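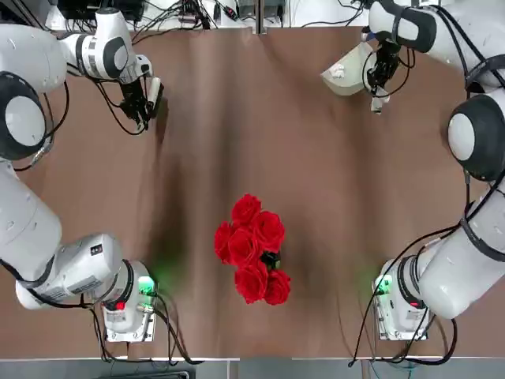
Prepared by Wiesława Nowicki, Records Editor

Dolcombe Table Flowers: Data Card

Version 3. Released 22 Jul 2022.

Summary

Dolcombe Table Flowers is a collection of 2,984 short written records on the handling of cut flowers at a work table. Each record covers one task, such as unwrapping, trimming, grouping or clearing away. Roses are the most frequent subject. Carnations and mixed greenery are also included.

Contents

The records are divided among 35 plain text files, one for each work period. Every entry gives the type of flower, the form of the bunch (single stem, bouquet or wrapped bundle), the items kept at the table and the task carried out. Color is entered with a common name only. Shade names used by growers are not accepted.
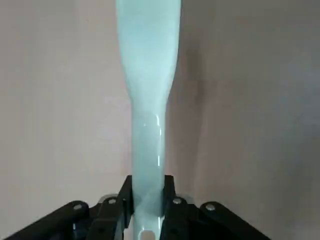 Jaltow Household Materials Department

Hand Items

Small items are listed by shape where their use has not been confirmed. A pale green piece with a broad, flat upper part and a narrower neck is entered as "flat item, tapered." The terms "spatula" and "paddle" may be added in the notes field, with a question mark. Surface finish is optional and should be limited to one word, for example "glossy."

Known Gaps

Vase water, flower food and stem length were not recorded in the first three work periods. Entries from the Diltevia site use an older list of task names, and a conversion table is supplied with them.
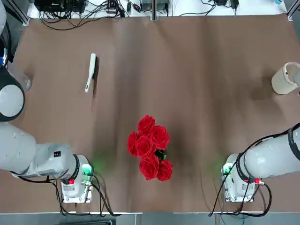
Table coverings have a separate field in this version. Earlier versions combined the covering with the table itself, and users could not tell a bare surface from a papered one. Brown kraft paper is now entered as the covering, and light creases or wrinkles of the kind found around the rose bouquet do not change the entry. A torn sheet receives a new line. Items resting on the paper, including the white brush, are listed under "Loose Items" and take no position code.

Use and Corrections

The collection may be used for teaching and research. Users should cite the version number. Corrections should be addressed to Zbigniew Kalinowski, Jaltow Household Materials Department. Those received before the end of August will be included in the next release.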